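Filed under: Notebook / Machines, mostly unimpressed

February, late, kitchen table

Went over to Jallbridge again after lunch to see how the two-armed setup is getting on. I keep telling people I've made up my mind about these things and then I keep driving out there. Temuvance wants a yes or no from me on whether the shop should put money in, and I have been saying "not yet" for 3 visits.

Today was garden tools and the cutting board. I asked what the job was and got a long answer with the word "chores" in it. Pruning is a chore. So is wiping down the table afterward, and I notice that never makes the list.

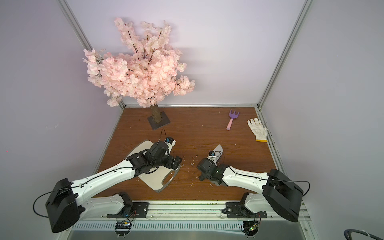

Left arm over the board, right arm with the pruning shears.

What bothers me is the price of the help. I can get a decent pair of shears and a kid from down the road for an afternoon, and he will pick up after himself if I stand there. The Zedby people told me their sorting cell does 300 parts before it needs a hand. Fine, but those are 300 of the same part. My kitchen has never once offered me the same carrot twice.

I'll give them the grip. Holding a tool is harder than it sounds, and a few years back I'd have bet against it. But holding isn't using. I want to see an onion done, skin and all, then the board rinsed and put away, with me in the other room.
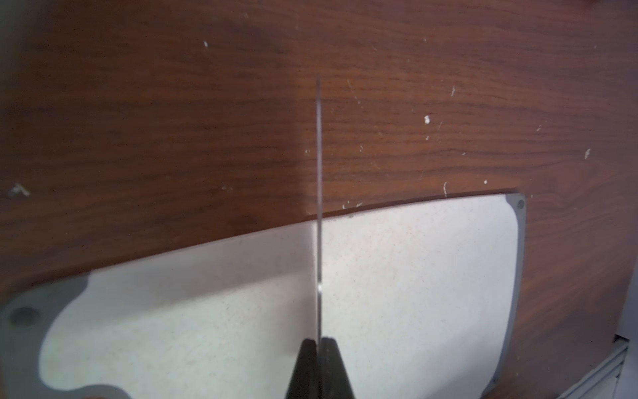

You're grading it like a cook and it should be graded like a dishwasher, Yordanov wrote back when I sent my grumbling over tonight. Give it one dull job and leave it alone for 500 goes, then complain.

Maybe. I'd take one dull job. I still haven't been shown one from start to finish.

Told Temuvance "not yet" again. Must remember to return the 2 extension cords.

Search this notebook
Type and press enter

Recent entries
The sorting cell at Zedby
Folding towels, second try
Why I still sweep the shop myself
Gutters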